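Careers & Participation › Calls for Participants

Print this page | E-mail this to a friend

Wanted: people who fold laundry

Can a machine do the household laundry yet? At the Lollitz workshop we have been asking ourselves that for some time now, and our answer so far is "a little, and slowly." We would love to have your help with the rest – and no, you don't need to know the first thing about robots!

We are looking for adults who fold clothes at home or at work (hotel and shop staff are very welcome) to spend an afternoon with us. You will fold a basket of ordinary clothes your own way, talk us through it while you go, and then sit down with us to judge folds made by our two-armed machine. Tell us which ones you would put straight in the drawer and which ones you would shake out and start over. We have heard "my mother would never accept that" more than once, and we write that down too.
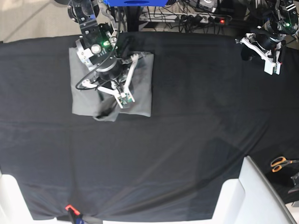
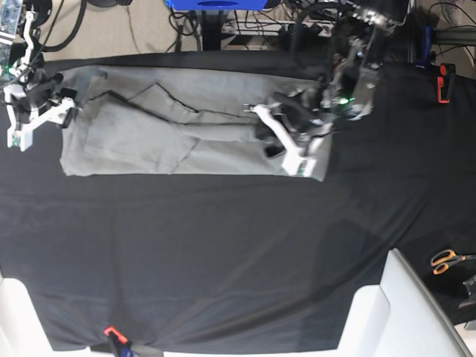
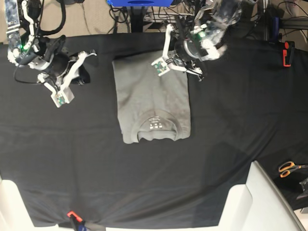

Gray laundry on the folding table. Second picture: trousers; third picture: a T-shirt, collar toward the near side.

Sessions last three hours with a good long coffee break, and we run them with five people at a time. You will be sitting for part of the afternoon and standing for part of it, but tell us if standing is hard for you and we will set up a lower table. Bring a few things from your own closet if you like, especially the awkward ones – fitted sheets, hooded sweatshirts, anything with slippery lining.

Participants receive 200 euros and their bus fare. Sessions run through December, in Room 132.

To sign up, call Lieselotte Ehlers at extension 3204 or leave a note for Desmond Escobedo at the front desk. Please mention which afternoons suit you and whether you fold for a living.

Posted Sep 10, 2020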